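The long way to a good cup

The road into Tindero climbs for most of an hour, and for most of that hour you can smell it coming. Somebody up there is always roasting. By the time the bus drops you beside the old rail yard your jacket has picked up the scent, and you haven't even found your bag yet.

I came for two nights and stayed for six, and I'd go back tomorrow. Tindero is a highland town with one main street, a river you hear more than see, and 11 roasteries. Most are no bigger than a double garage. The oldest, Ibarra, still fires its drum with offcuts from the sawmill next door, and the whole place ticks and hums like a ship's engine room. Stand near the cooling tray when the beans drop and you'll feel the heat on your shins!

What I love about the roasters here is how little they agree on. At Ibarra they go slow and dark, the way their grandparents did, and the result tastes of treacle and burnt orange. Two doors up, Fallura pulls its beans so early they're the colour of a new football. Their house roast is bright, almost sour on the first mouthful, and then the most gorgeous apricot flavour turns up behind it. I bought a bag of each and drank them on alternate mornings, and couldn't tell you which I'd save from a fire.

On the farms

The coffee itself grows higher still, on slopes so steep the pickers tie their baskets on. Harvest starts in December, when the cherries go from green to a deep, lacquered red, and from then on the lane up to the farms is all utes and mud. Visitors are welcome to pick for a morning. I lasted until ten, with half a basket and a very sore neck, and was fed a plate of fried corn cakes that made up for everything.

After picking comes the washing, then the drying beds, where the beans lie in their papery husks for up to 18 days. They have to be turned by hand, and covered at the first hint of rain. You learn to watch the sky up here. Everyone does it, mid-sentence, without noticing.

At the table

Back in town, the tasting rooms open at three. Forget any idea of hushed voices and silver spoons. At Fokard, the liveliest of the lot, locals crowd in straight from work and argue about the latest batch over bread and soft white cheese. The list on the wall runs to 106 past harvests, each with a line of handwritten notes ("wet dog, then cherries" is my favourite).

Cups are small, so try several, and go back to the first one once it has cooled. Flavours you missed when it was hot come wandering out. Then drink to the bottom. The last sip is the sweetest, and I'd happily have licked the mug.

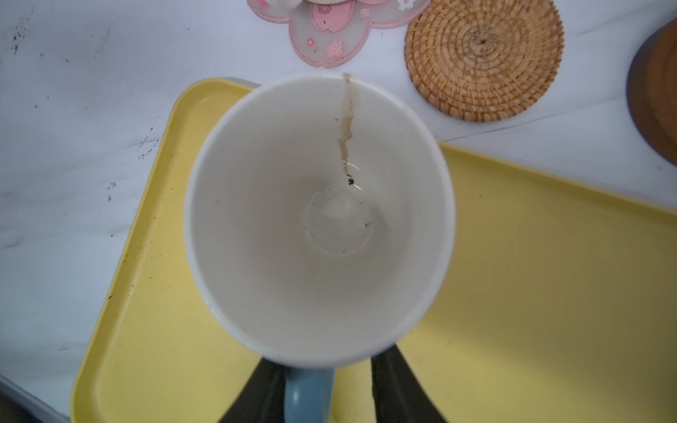

Getting there and around

Buses leave the coast at seven in the morning and again just after lunch. Sit on the left for the gorge. The town is easily walked, though the hill up to Fallura will make itself known to your calves. Bring a warm jumper, even in summer, and leave room in your bag for beans. Ibarra shuts when the day's roast is sold, so go there first.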